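# Sorting Light Curves by Eye: Oliwia Jakubowski on Arkach

July 2020

Arkach asks its participants to look at plots of stellar brightness and mark dips. Oliwia Jakubowski looks after the classification side of the project. We spoke by phone for an hour, mostly about how the marks are combined and what is done with them afterward.

A participant is shown one light curve at a time: brightness on the vertical axis, time on the horizontal. The task is to drag a box over any stretch where the brightness drops and then recovers. "That is the whole instruction," Jakubowski said. "We had a longer one. People read it, got worried about doing it wrong, and marked fewer dips."

Each curve goes to nine people before it is retired. Boxes that overlap in time are merged, and the merged box is given a score based on how many participants drew it. Participants are weighted too. A small share of the curves contain dips added by software, and the rate at which a person finds those sets the weight.

"The weight moves slowly," she said. "You can have a bad evening and it won't matter much. I'd like it to move more slowly than it does now."

## Why not leave it to software

An automatic search runs first. It folds each curve at a range of trial periods and looks for a repeated dip. The method works well for planets with short orbits and poorly for an object that crosses its star once during the observing run.

"A single dip can't be folded on anything," Jakubowski said. "You have one event. It might be a planet on a long orbit, it might be an eclipsing binary, or the detector had a jump. A person can often tell the jump from the other two by shape. The edge is too sharp, or the level afterward doesn't come back to where it was."

The team compared the two on a test set of 2000 curves. For dips deep enough to stand clear of the noise, participants recovered 95 percent. She would not give a figure for shallow ones, as the sample was small and the analysis is being redone.

False positives are the larger problem. Stars that vary on their own produce broad, rounded dips, and new participants mark nearly all of them. A short practice round, written by Teodor Laskowska, now shows spotted and pulsating stars before any real data.

"Teodor wanted more practice curves and I wanted fewer," she said. "We kept his number. The dropout rate did go up a little."

## What happens to a candidate

Merged boxes above the score threshold go onto a list. So far it holds 700 entries. Two team members read each one independently, check the neighboring stars for a matching dip, and look up whether the star is already cataloged as a binary. Most entries end there.

The rest are posted to the project forum with the curve, the star's position and the notes from both readers. Participants who marked the dip are named if they have agreed to it.
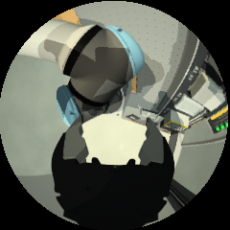
## Changes planned for October

The next release will let participants zoom on the time axis, which is the feature most often requested. Jakubowski is cautious about it. At high zoom, ordinary scatter begins to look like structure, and the weights were calibrated on the fixed view.

"We'll run both versions side by side and keep the results apart," she said. "If the zoomed group marks more noise, the zoom gets a limit."

The merging code will be rewritten at the same time. At present two dips close together are sometimes joined into one long box, and the readers have to split them by hand. She asked that participants continue to draw separate boxes in those cases, even where the gap between them is only a few points wide.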